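Chapter 4
Building in Layers: The Cold Side of the Sandwich Station

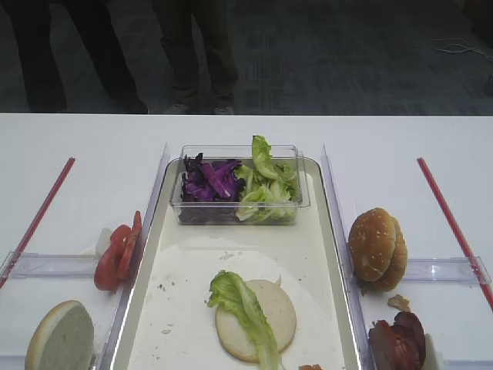 I learned to make a burger properly when I was already well into my twenties and had been making them badly for years. My habit was to cook the patty first, get excited, and then go digging through the fridge for lettuce while the meat sat there going gray. Sound familiar? If so, this chapter is for you – and if it doesn't, read it anyway, because the second half gets into bun chemistry and I had a great time writing it.

In Chapter 3 we stayed at the stove. Now we move over to the cold side, where the bread, greens, sauces and pickles live. Cooks who are new to the job tend to look down on this station (I certainly did). My first boss, Aksel Vídalín, put me there for 13 weeks at his lunch counter in Grevundale, and I sulked through most of them. He had one rule he repeated until I heard it in my sleep: the leaf goes down before you need it. Meaning you start with the bottom bun, cut side up, lettuce on it, and only then do you even think about what comes next.

Why lettuce on the bottom? Plenty of good cooks put it on top, and I've had cheerful arguments about this with most of them. My case is simple. The cut face of a bun is full of tiny open holes, and anything juicy you set on it goes straight in. A whole leaf works like a raincoat. It doesn't have to cover every bit of the bread, and I rather like it when a frilly end hangs out over the crust, but it should lie under the middle, where most of the juice lands. Shredded greens can't do that job nearly as well, so I save purple cabbage for crunch and put it higher up.

Which brings me to the tub of greens. You'll want your cabbage and your lettuce washed, dried and ready before the first bun comes out of the bag. I keep them side by side in one clear container, cabbage in one half and lettuce in the other, so I can see from across the table when one of them is running low. Do they mix a little at the border? Sure they do! Don't waste your morning policing it. What does matter is drying them well, and we'll spend a good few pages on that in Section 4.2.

A word about trays, too. Work on one. A tray with a low rim keeps crumbs off the table and gives your hands a home base, and when the rush is over you carry the whole mess away in one trip. Mine has been with me since a catering job in Drolasitz where we put out 1260 sandwiches in one January weekend, and I'm still fond of the dented old thing.

What you'll practice in this chapter

4.1 Choosing a bun and cutting it level
4.2 Washing, drying and storing greens
4.3 Building order: what goes under what
4.4 Sauces, and where they soak in

Before you start

Set up your station the way you think it should go, without reading ahead. Then build one plain bun with a leaf on it, leave it for 23 minutes, and lift the leaf. Press the bread with a fingertip and write down how it feels. Do the same with a second bun that has a spoonful of chopped tomato in place of the leaf. Keep your notes, even if they're just a few words on the back of a receipt, as we'll come back to them in Section 4.3.

4.1 Choosing a Bun and Cutting It Level

Let's start with the bread. A burger bun has a thin crust and a soft, pale inside, and the bottom half has the harder job of the two. It carries everything. So when I cut a bun that comes to me whole, I cut a touch above the middle and give the bottom that extra bit of thickness. Use a serrated knife, and let the teeth do the work without pushing down.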